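Pre-purchase inspection checklist, hand-held grippers, with my comments

Budget round: October order
Site: Makska, back bedroom setup (the bed-making work)
Supplier being looked at: Tekin
Second quote: Etum
Status key: OK / FIX / ASK / BUY

I went through this with a pen and then typed it up, so the comments are longer than the boxes. If you're only here for the money, skip to section 4.

1. Power and charging

1.1 Chargers match the voltage printed on the units - OK
1.2 Cables free of nicks and kinks - FIX. One charger lead has a flat spot where a chair leg has been sitting on it. I've tagged it and put it in the drawer. Please don't fish it out again!
1.3 Chargers sit on a hard surface, away from bedding - OK now. It wasn't when I walked in.
1.4 Spare charger on site - BUY. We've been sharing, and it slows the whole afternoon down. I'd put this first on the list if it were only my money.
1.5 Wall outlet tested - OK

2. Moving parts

2.1 Fingers open and close all the way, no grinding - OK on both
2.2 Finger pads firmly seated - ASK. They feel fine to me, but I have no idea how long a set lasts against cotton all day. Tekin gave us a price for pads and no lifetime, and Etum gave us neither. I need a number before I can budget for a year.
2.3 Pinch warning shown to every new operator - FIX. We do it out loud and nothing gets signed. A half-page sheet would do.
2.4 Sleeves, lanyards, and bracelets off - OK (I took my watch off too, just to be a good example)
2.5 Mounting brackets tight - OK. I gave every screw a quarter turn and none of them moved. I'd still like the right size driver kept in the room, and that's a couple of bucks from petty cash, so it isn't in the quote.

3. Operator comfort and the work area

3.1 Bed height - ASK. I did a full session myself and my lower back was complaining well before the end. Raising the bed on blocks is cheap. An adjustable frame isn't, and I'd want to try the blocks first.
3.2 Weight in the hand - ASK. It's fine for a few minutes and then you start to notice it. Before we sign for more of the same model I want a quote with some kind of forearm support, even if we say no to it.
3.3 Breaks - OK. There's a timer and people do stop when it rings.
3.4 Floor clear on the side where the operator stands - OK
3.5 Sheets and cloths - BUY. You can't practice folding on linens that have gone thin, and ours are getting there. I've put down 70 pieces, mixed sizes, plain colors. That sounds like a lot until you think about laundry days.

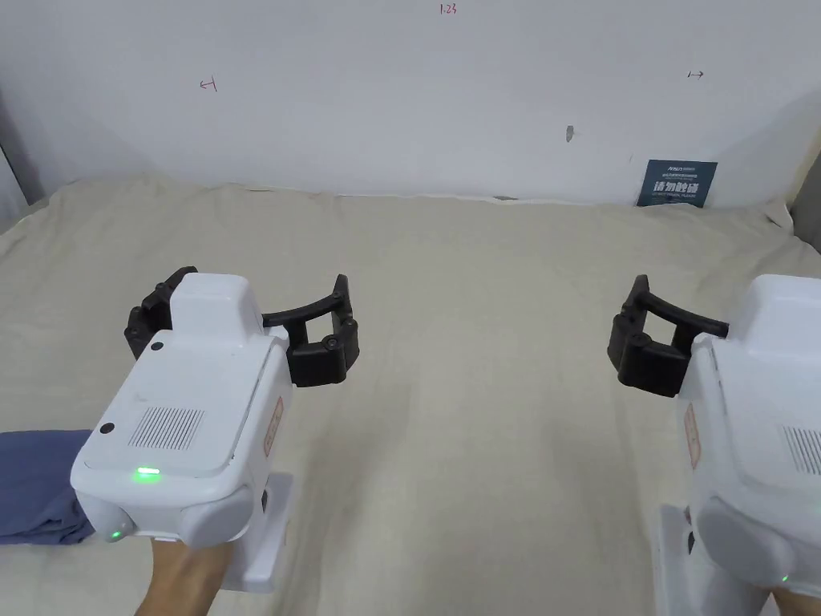
Page last changed: 14 April 2021

3.6 Indicator lights easy to see while holding the units - OK. Green, and you don't have to twist your wrists to find them. I'd want the same on whatever we buy next, so I've written it into the request.
3.7 Vent slots left uncovered - OK, but keep an eye on it. They're on the back of the housing, facing the operator, and a baggy sweater could sit right up against them.
3.8 Reach from one side of the bed - OK for me, ASK for anyone shorter

4. Money

4.1 Second pair of grippers, Tekin quote: 2917
4.2 Spare charger and leads: 414
4.3 Linens: waiting on a price
4.4 Pads: 3 sets to start, price depends on what they tell me for 2.2
4.5 Sketato license for the planning sheets: already paid, so please stop adding it back in

Etum came in lower on the grippers, but shipping was left off and so was training, and I don't want to compare the two until both are filled in. I've asked. If I don't hear back I'm going with Tekin.

I'd also hold off on the second pair until the charger thing is sorted. Four units fighting over what we have now would drive me up the wall.

5. To do before the order goes in

5.1 Replace the tagged lead (1.2)
5.2 Write the pinch sheet and get it signed (2.3)
5.3 Try the bed blocks for a week and write down how people feel (3.1)
5.4 Chase both suppliers on pads and shipping
5.5 Re-check brackets when the new driver shows up

Overall: safe to keep using as is, with the bad lead out of service. Next walk-through is when the new charger arrives.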